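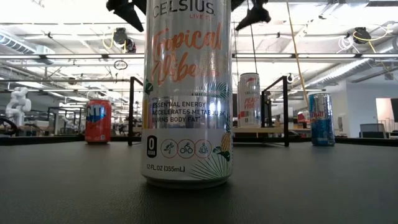 Tropical Vibe up front, Peach Vibe and a Red Bull farther back.

Blog > Around the House > Cutting Down on Cans

Oct 6, 2022

I have been drinking too many energy drinks. I knew it in April, when I started keeping the receipts, and I know it now because I finally added them up. The total was $732. That is from April through the end of September, and it doesn't include the ones I bought with cash at the gas station and forgot to write down.

I'm not quitting. I want to say that first so nobody writes to congratulate me. I work from the back room of the house, I start early, and I don't like coffee after the first few sips. What I wanted was to stop buying cans one at a time and to stop having them all over the place. This post is mostly about that, with some notes on which ones I'm keeping in the house.

How bad it had gotten

I had cans in the door of the kitchen fridge, cans in the bottom drawer where the vegetables should go, a half case in the garage and three in the car. Two of the ones in the car had been there since summer and I threw them out. I also had open ones. I would drink half of a can, put it down, go do something else and open a new one after lunch. Pouring out flat energy drink every evening got old.

The first thing I did was bring them all into one place and look at what I had. Most of it was Celsius. After that it was Red Bull, and then a mix of orange and red cans I picked up because they were on sale. I wiped them down, checked the dates on the bottoms and put the oldest ones where I would reach them first.

The Tropical Vibe

This is the one I drink most. It's the silver and white can with the name in big orange-peach script, a little pineapple on the side and green palm leaves. It's 12 ounces, and it has the zero sugar badge, which matters to me more than the rest of what's written there. The label says it accelerates metabolism and burns body fat. I can't report anything on that. I have been drinking it for months and my pants fit the same as they did before. There are three small round icons with a runner, a cyclist and a person sitting in meditation, and I don't do any of those three. I do walk to the Brollbridge post office and back most days, so maybe they could add a fourth.

As for the taste, it's mostly pineapple to me, with something a little sour behind it. It needs to be cold. At room temperature it tastes like the syrup from a fruit cup. I had one warm on a drive out to Wallthorpe last month and left most of it in the can.

The Peach Vibe

I bought this by mistake the first time. I wanted the Tropical and grabbed the wrong one, since both of them are pale cans and I was in a hurry. Up close the red lettering gives it away. I ended up liking it fine. It's softer than the Tropical and I can drink it slower, so it's my afternoon can on the days I have an afternoon can. It also goes well over ice in a real glass, and the Tropical somehow doesn't.

If you shop for someone else in your house, read the name before you put it in the cart. I would have saved myself a return trip more than once.

The Red Bull

I keep these for company and for long drives. The blue and silver can hasn't changed much in all the time I've been buying it, and the taste hasn't either. I don't love it. I think of it as the thing I drink when I need to stay awake and don't care what it tastes like. It used to be my everyday drink, and when I look at the receipts the early ones are nearly all Red Bull. By June I had mostly moved over.

I thought about dropping it from the list completely. Then my brother-in-law came for a weekend and drank every one I had, so they're still useful.

The odd ones

There is always a red-orange can or two in the house that I bought on a whim. Some were good and some weren't, and I couldn't tell you which without going back to look. I have made a rule that I can only buy one new kind at a time, and I have to finish it before I buy another. So far I have kept to it. I had five different single cans when I started and I got through them in a couple of weeks, mostly with lunch.

What I do now

I buy by the case from Ndung'u, the small grocery on the corner, because they will order what I ask for and set it aside behind the counter. It costs less per can than the gas station, and I'm not standing in front of a cooler at seven in the morning making decisions. The case goes on the bottom shelf of the pantry. I move five cans into the fridge at a time and don't refill until all five are gone.

The limit is two a day. Some days I only have one. I have gone over the limit once, when the water heater was being replaced and I had to be up before five to let the plumber in.

I also stopped leaving open cans around. I tried one of those snap-on silicone lids from Clurkusum, and it does keep a can from spilling. It doesn't keep the fizz very well past an hour or two. For me the better fix was to pour half into a glass and put the rest back in the fridge right away. If I have to walk to the kitchen for the other half, I usually drink water first and sometimes I forget the can until the next day. It's flat by then, but I drink it anyway.

The empties

I rinse them in the sink and put them upside down on the dish rack overnight. If you skip the rinse, you will get ants. We got ants in July and it took me a while to figure out that they were coming for the bag of cans by the back door and not the cat food. Now the cans go in a bin with a lid and I take the bin to the recycling center when it's full.

I'll keep saving the receipts through the winter and see what the number looks like. If anyone has a peach flavor they like better than the one I've got, leave it in the comments. I'm allowed one new kind as soon as I finish the orange thing in the fridge door.

Related posts
Cleaning Out the Vegetable Drawer
Ants by the Back Door, and What Worked
Setting Up a Desk in the Back Room
Pantry Shelves: What Goes on the Bottom
A Few Notes on Replacing the Water Heater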